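Chapter 4
Showing the Task by Hand

My first lesson in teaching by hand came from Aoife Hegarty, who ran the demonstration desk at Grekenora when I started there. She gave me a gripper, pointed at a messy tabletop, and told me to put things away until lunch. I thought I was pretty good at it! Then she played my recordings back, and I watched myself grab, drop, mutter, grab again and shove a box sideways with my knuckles. I saved 18 demonstrations that morning and we kept none of them.

So let's begin with what your hands are doing, long before we get to any learning code.
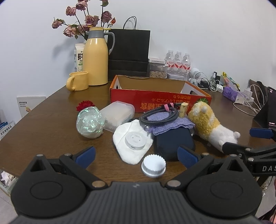 Reach is the first thing I want you to think about. When you hold a gripper, you give up nearly everything your fingers know, and what's left is open, close, and wherever your wrist happens to be pointing. A folded mask and a bottle cap ask for very different approaches, even lying right next to each other: the cap has a ridged edge you can pinch from the sides, while the mask needs you to find a fold and come in low. Plan the approach before you move (I still say mine out loud, which drives my officemates nuts). A hand that wanders on its way to the object teaches wandering.

The second thing is closing. Beginners snap the fingers shut as soon as they're near enough. Slow down over the last inch and let the pads settle, especially on anything soft. A plush toy will squash and shift as you squeeze, and your recording should include that small wait before the lift. 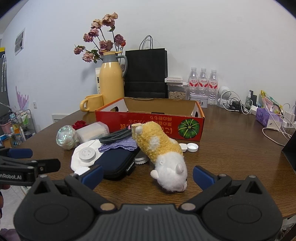 4.1 By hand or by remote?

People in my field can get surprisingly heated about this one. With a hand-held gripper you stand at the table and do the job yourself. With remote control you sit at a console, or hold a pair of leader arms, and the robot does the job while you steer. Wycliffe Mugo and I once spent most of a September arguing over it on the Testthorpe project, where we ended up with 254 hand-held demonstrations and 16 remote ones, mostly thanks to my impatience with the console.

I lean toward hand-held for cluttered tables. It's quick, and you feel it when something catches. The trouble is that your arm can get into poses the robot's arm can't.

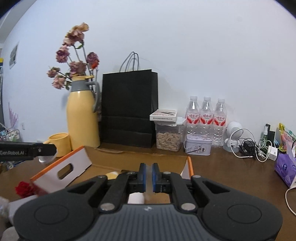 Remote control spares you that particular headache, as every motion you record is one the robot has already made. You pay for it in speed, and in touch too, unless your console sends some force back to your hands. We'll work through both methods in section 4.2, starting with how to hold your elbow.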